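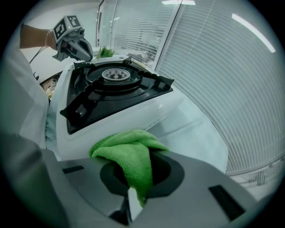 2020-02-29

Jump mat notebook, Daltonside volleyball testing

OK, finally sat down with the whole pile of jumps from the Daltonside squad and I have things to write down before I forget them. Short version for Ebbe, who only reads the first paragraph: the mat is fine, the way we've been using the mat is a mess, and please don't send the ranking to the coaches yet!

Long version. We recorded 300 jumps between the two sessions, and after going through all of them I'm keeping 203. That's a lot to throw out and I went back and forth on it. Most of the junk is people landing with their knees tucked. The Ondari mat only knows when the feet leave and when they come back, so if you pull your knees up on the way down you stay off the mat longer and it thinks you jumped higher. Every kid on that team has worked this out (I would have too at that age). Petrică watched the side video and marked each landing as straight, bent or "come on now", and I went with his marks. Where he wasn't sure I looked too, and if we still couldn't agree it went out.

With the tucked ones gone the order changes quite a bit. The outside hitter who was top of the list drops into the middle, and the libero moves up to 7th, which will please Ileana, who has been saying all season that the girl can jump and just never gets asked to. The top 2 after cleaning are both middles, so no surprise there. I don't trust anything in the middle of the list. The gaps between players are smaller than the gaps between one player's own jumps, so calling somebody ninth and somebody else twelfth is basically picking out of a hat.

Other stuff that went wrong, so we don't do it again:

Hands. I said hands on hips for the plain jump and then let people swing because it was late and we were losing the gym. So session one is hips, and session two is hips for the first half of the group and who knows for the rest. I've split those off into their own tab and they're out of the comparison. My fault, sorry Bartosz, I know you asked about this in September and I said it would be fine.

Shoes. Some of them did it in socks. I have no idea what that does to the numbers. Probably not much, but the mat is slick at the corners and they were definitely being careful on the takeoff. Shoes on from now on, same pair both times if they can manage it.

Warmup. Session two came straight off serving practice, session one came straight off a bus. Lauri pointed out that you can see it in the first jump of each set: the bus group gets better and better and the practice group just sits there flat. So comparing the sessions tells you about the bus. We could throw out each person's first jump and see if that evens it up, I'll try that tomorrow if I have the energy.
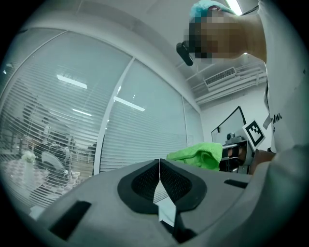
Leaning in over the workspace.

Mat check. Before any of this I wanted to know if the thing was even reading right, so Lauri and I ran the mat next to the force plate over at Flurkonard, with Lauri jumping and me pressing buttons and being encouraging. The mat reads a little high, and it reads high by pretty much the same amount whether he's going all out or barely hopping. I can live with that! A steady error just moves everyone up together. What I can't live with is the delay when the cable is bent near the plug, where we got a few readings that were plain nonsense (Lauri is good but he is not that good). I've taped the cable flat for now. Bartosz has a spare somewhere and is going to look.

About the Lungu sheet. We're still typing jumps into it by hand from the little display, and I found a bunch of places where two digits were swapped. You only notice when somebody suddenly gains half a leg of height between tries. I fixed the ones I could match to the video and dropped the ones I couldn't. Petrică thinks he can get the mat to write straight to the laptop, and if he can I'll buy him lunch for a week.

What I want to do next time, same group, if the coaches let us have them again:

Same time of day, same warmup, before practice and not after it. Hands on hips, and somebody standing there whose only job is watching hands and knees. A bad landing gets called on the spot and redone, so we don't find out at a desk later. Longer rest between jumps too. I think we rushed them, and the setters in particular looked bored and then tired.

I'd also like to try an approach jump, with the proper run-up and arm swing. Ileana's argument is that nobody in a match ever jumps with their hands on their hips, and she has a point, but the approach is so messy to measure on a mat that small. Half of them will land off the back of it. Maybe we just use the wall reach for that one and keep the mat for the plain jump. Need to ask Ebbe what he did with the basketball group, I remember it involved a lot of chalk.

For the coaches I'm going to send three loose groups with no order inside them and a note about the landings. They'll ask for the order. Ebbe, if they call you, you haven't seen it.

Still to do: first-jump test, cable, email Ileana about gym times, find out who has the long tape measure.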